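4. Setting up the door and panel tasks

Read section 3 before you start. If the arm has not passed the stop test in 3.4, do not run anything in this section, in simulation or on the bench.

4.1 What to expect

The Sutier planner ships with a list of household chores that it is said to handle. Most of that list should be treated as a wish. On our bench, the arm can push a door shut if the door is already moving freely. It can wipe a flat panel if nothing sticks out of it. It cannot reliably open an appliance it has not been trained on, and it cannot tell a clean surface from a dirty one. If you came here hoping to get your kitchen done, close this manual and pick up a cloth.

The simulated kitchen is more forgiving than any real one. Doors in it never sag, and nothing is sticky unless you set it so. A good score in simulation means you may go on to the bench test. It does not mean the chore works.

4.2 Loading the kitchen

1. Start the simulator and wait for the status line to read READY. On the older machines this takes a while. Do not click anything in the meantime.
2. Open the Cukmont kitchen file. Use the copy in the shared folder, not the one on the desktop.
3. Set the random seed to 2539. Other seeds are fine for your own work, but the results in section 6 were all made with this one and cannot be compared otherwise.
4. Turn on reflections. They are off by default and the planner looks much smarter without them.
5. Move the view in close to the surface you plan to work on.

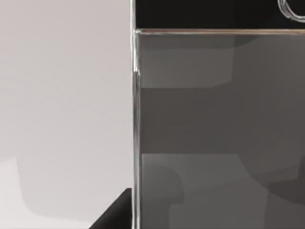
Altavport Technical Center, Department of Service Automation

At this range you are dealing with pale and dark faces, a glossy edge between them, and a good many lighter and darker patches that look like reflections or shadows. A person with a sponge would ignore those patches without thinking. The planner has to be told to, and even then it may try to scrub one.

NOTE: If the view comes up fully black, the lights did not load. Close the file and repeat from step 2.

4.3 Marking the work area

1. Choose Mark Area from the Task menu.
2. Click the corners of the face you want worked on. Stay well inside any shiny edge. The planner reads a bright streak as a gap and will try to put a finger in it.
3. Mark each color of panel as its own area. One large area across a joint will be accepted without a warning and will fail later.
4. Draw a keep-out zone over anything that sticks out or that you can't identify.
5. Save the areas under a new name. Saving over the old name also wipes the force limits.

CAUTION: Do not use Auto Mark. The release notes call it ready for daily use. In our tests it picked out highlights as separate objects, and once it marked the floor as a door.

4.4 Wipe test

1. Set the force limit to 3 newtons. Leave it there for the whole test, whatever the planner suggests.
2. Set the number of passes to 20.
3. Press Run and keep a hand near the stop key.
4. When the run ends, open the log and look at the contact line. Ignore the line marked "clean." It goes up every time the tool crosses the area, whether or not it touched anything.
5. Write the result in the bench book, including the bad ones.

A run counts as a pass only if 19 or more of the passes kept contact from one side of the area to the other. We chose that bar after the planner reported full success on a run in which the tool was hanging in the air.

4.5 Push-to-close test

1. Open the door by hand in the editor, far enough that the arm can get to its outer face.
2. Mark the push point on a flat part of the face, away from the hinge.
3. Run the task once at low speed.
4. Check for contact outside the marked area. Any such contact is a fail, even if the door ended up closed.
5. Repeat with the lights moved. If the result changes, the planner was following a reflection.

NOTE: Pull-to-open is in the menu but is not supported by this department. Remo Zanetti keeps the list of doors it has been tried on. Ask him before you spend an afternoon on it.

4.6 Moving to the bench

Use the Voß gripper with the soft pads fitted. Copy the marked areas over by hand, since the export tool rounds the corners outward. Halve the speed. Clear the bench of anything you would mind losing.

CAUTION: Never leave the arm running a chore alone, even one it has passed before. Someone must stand at the stop switch for the whole run. Yes, this takes longer than wiping the panel yourself. Write down both times, because the sales sheet gives only one of them.

Section checked October 19, 2019. For error codes, see section 7.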